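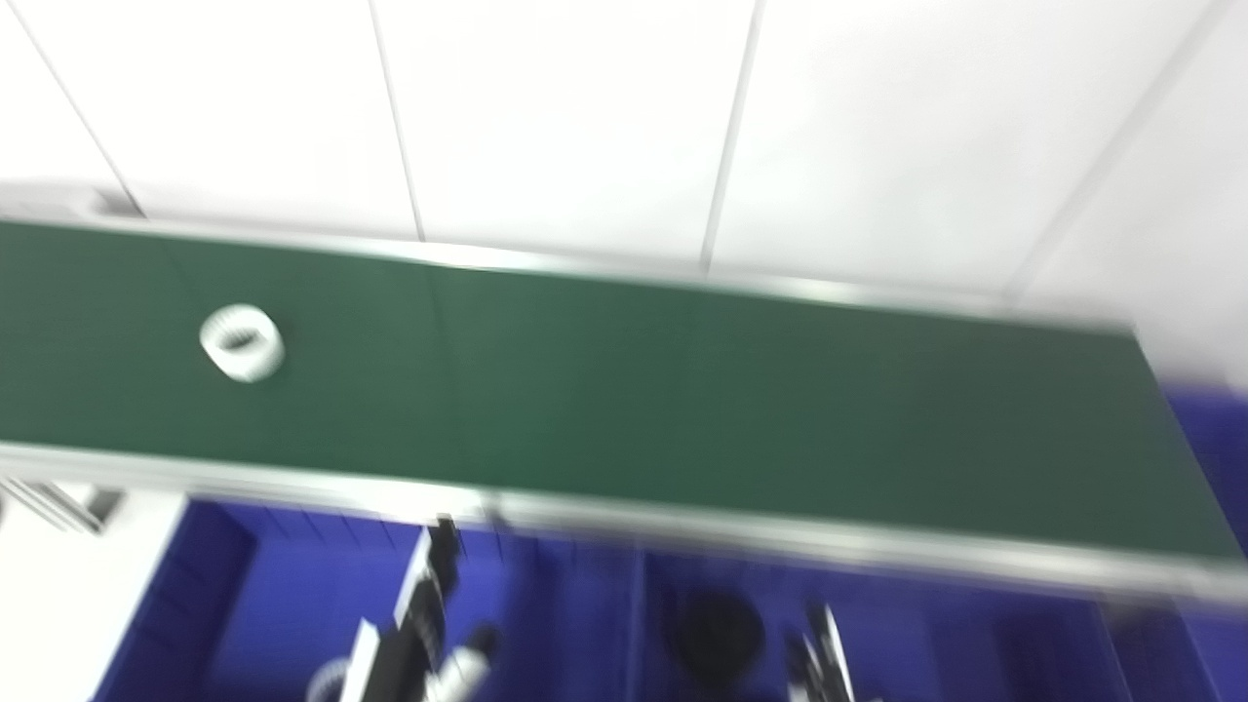
Domestic Energy, Session 7: Heat Pumps and the People Who Own Them

Handout. Bring it on Thursday, along with a calculator and, if you can bear it, your last heating bill.

What we are covering

Last time we finished boilers. Some of you seemed sad about it. This session is on air-source heat pumps: how they are rated, why two identical machines can give very different bills, and how to read a quote without lying down afterwards.

Set reading is the Lunstead case notes (Ortner's section only; the appendix is for people with long train journeys).

1. Moving heat and making heat

A boiler makes heat by burning something. An electric fire makes heat by being an electric fire. A heat pump takes heat from the air outside and shifts it indoors, using electricity to run the compressor and the fans. You pay for the shifting.

The usual objection is that there can't be any heat in cold air. There is. There is heat in your freezer as well, which is how the back of it comes to be warm. Please don't argue this one with Gerrit Wuyts in the tea break, he has been through it with every intake.

2. Coefficient of performance

COP = heat delivered divided by electricity used.

If a machine delivers 2 units of heat for each unit of electricity, its COP is 2. This would be a poor showing over a whole season and nobody would put it on a brochure.

COP is a figure for one set of conditions. It falls as the outdoor air gets colder and it falls as you ask for hotter water in the radiators. Brochures quote it at conditions that suit the brochure. What you want is the seasonal figure, worked out over the heating year, and you want to know what flow temperature it assumes. If the salesman doesn't know what flow temperature means, you have learned something useful at no cost.

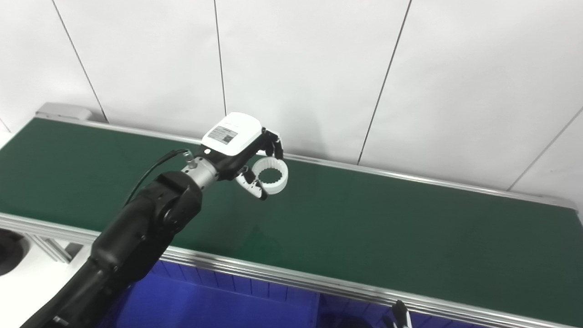 Flow temperature matters more than nearly anything else on the quote. It is the temperature of the water leaving the machine for the radiators. Old systems were often set very hot on the principle that hot is good. A heat pump prefers to run cooler and for longer, so the radiators feel lukewarm and the house is nevertheless comfortable. Owners ring up to report this as a fault. Barış Güneş, who took these calls at Altovholm for longer than was good for him, will talk about it in the second half.

3. Heat loss comes first

Before sizing anything, work out room by room how much heat the house loses on a cold day. You need wall, window, floor and roof areas, what they are made of, and some allowance for draughts. Allow generously for draughts if you have met the house.

Two common mistakes:

Sizing from the old boiler. The old boiler was probably too big. Someone guessed, and then added a bit.

Sizing for a house that doesn't exist yet. If the loft is going to be insulated "in March", ask which March.

Worked example. A house needs 100 units of heat over a given week. With a boiler that is 90 per cent efficient, you buy 100 ÷ 0.9, which comes to 111 units of gas. With a heat pump at a COP of 2, you buy 50 units of electricity. Whether that is cheaper depends entirely on the two prices. Do the sum again with your own tariff, then with your neighbour's. Keep the results to yourself if you want to stay friends.

4. Controls

Leave it alone. That is most of the section.

Weather compensation lets the machine adjust its flow temperature to suit the outdoor air. It needs a sensor, sensibly placed, out of the sun and away from the tumble dryer vent. Panagiotis Alexiou's slides on the Moussa terrace show what happens otherwise.

Deep overnight setbacks, a fine habit with a boiler, can leave a heat pump working hard at dawn to catch up. A small setback is usually fine. Try one change at a time and give it a few days. 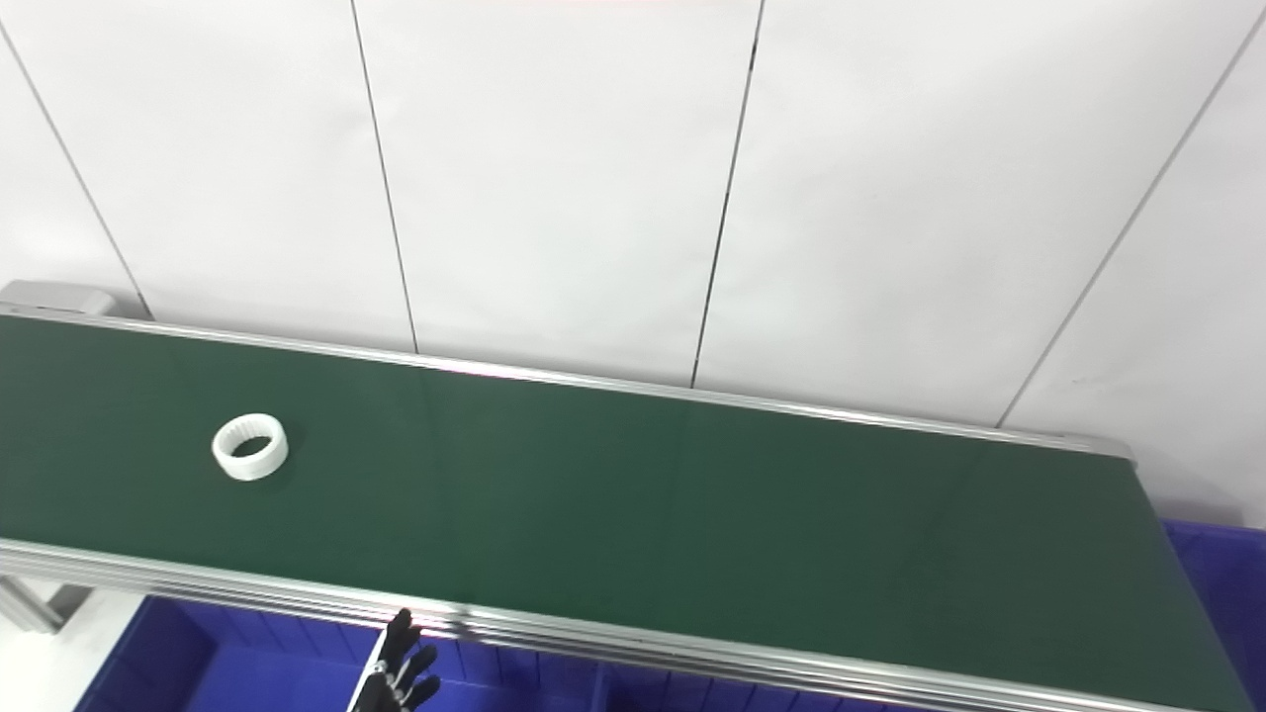
5. For Thursday

Sketch one room of your own home and list every surface that loses heat.

Find the flow temperature on your present system. If you can't find it, write down where you looked.

Read the two quotes in the folder and mark any number that comes without its conditions attached. Use pencil, there are a lot of them.

Questions to Edileuza Araújo, before noon, please. She does answer in the evenings but the answers get shorter.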